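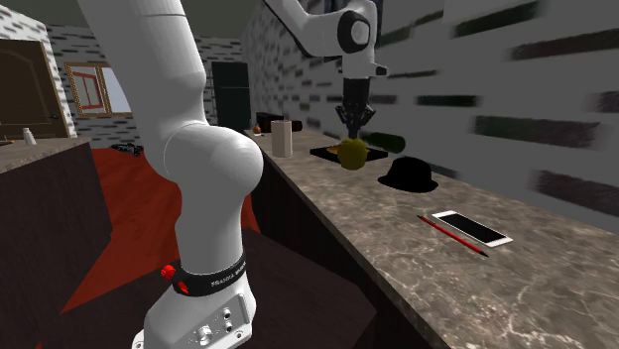
**grollus_fan90** replied:

Then give it to the bench guy. Player of the Week should go to whoever changed the week, and for Proltley that was the sixth man. Our starters were down double digits in both home games when he checked in.

---

**udby_upper_deck** wrote:

The sixth man shot free throws like he was mailing a letter from the parking lot. I love him. He is not Player of the Week. The Schumacher center had three straight double-doubles and fouled out of none of them, and for him that last part is the real news.

---

**baselinebob** wrote:

> The Schumacher center had three straight double-doubles

Against whom, though? Two of those came against Udby, and I say this as someone who pays to watch Udby. Our front line right now is a power forward with a bad ankle and a shooting guard standing on his toes.

---

**udby_upper_deck** wrote:

I also pay to watch Udby and I resent how accurate that is.

---

**grollus_fan90** wrote:

Can we talk about how the award gets picked? The league page says "selected by media vote." This league has one radio guy and a newsletter. The newsletter comes out when the printer works.

---

**pressbreak** wrote:

It used to be the coaches. They changed it in 2015 after every coach voted for his own player and the league had to hand out a tie between all of them. My brother-in-law still has the T-shirt.

I'd take the media vote over that. I'd also take a coin.

---

**zone_defense_apologist** wrote:

Unpopular view: it should be the Grollus point guard and it isn't close. 5 turnovers the whole week, and he's bringing the ball up against the press every single time because their other guard treats half court like a national border. He won't get it because he doesn't dunk.

---

**baselinebob** wrote:

He doesn't get it because they lost twice.

---

**zone_defense_apologist** wrote:

Is it Team of the Week? I must have missed that.

---

**baselinebob** wrote:

Winning has always been part of it. You can dislike that, but somebody was going to put up numbers on a losing team, there are only so many people out there to shoot.

---

**pressbreak** wrote:

Crowd for the Schumacher game was announced at 300, by the way. I was there. If that was 300, a lot of them came dressed as folding seats.

---

**grollus_fan90** wrote:

They count the concession line twice.

I'll go along with the point guard if it keeps the center from getting it again. Sixth man next week, when he's had time to work on the free throws.

---

**udby_upper_deck** wrote:

He won't work on the free throws. Center. Final answer. See you all Tuesday, bring a power forward if you have one.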